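About Grodier

February
By Nuala Tully

Grodier has been looking after small objects since before anyone asked us to. We run a sorting and tidying workshop in a former button warehouse, with 4 rooms, 220 drawers and one kettle, which belongs to Rallitz next door and comes home with us on weekends.

Our work is putting things where they go. Clients send us playroom bins, craft cupboards and, once, the entire contents of a dentist's waiting area. We sort it, label it and send it back with a list. Last year's longest list ran to 476 lines, and the client replied "ok."

Practice happens at the blue-green table. New staff expect to start on something grand. They start on a cup.

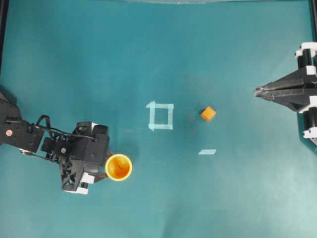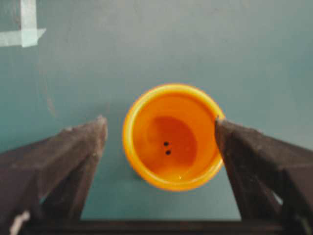 Cup work at the practice table. The tape square is in the first picture.

After cups come cubes, and after cubes comes the Brondik shelf, where optimism goes to be alphabetized. Visitors are welcome in the mornings. Please leave the drawers as you find them, especially drawer 169.

Grodier, Ó Ceallaigh Yard, rear entrance. Contact us | © Grodier | Back to top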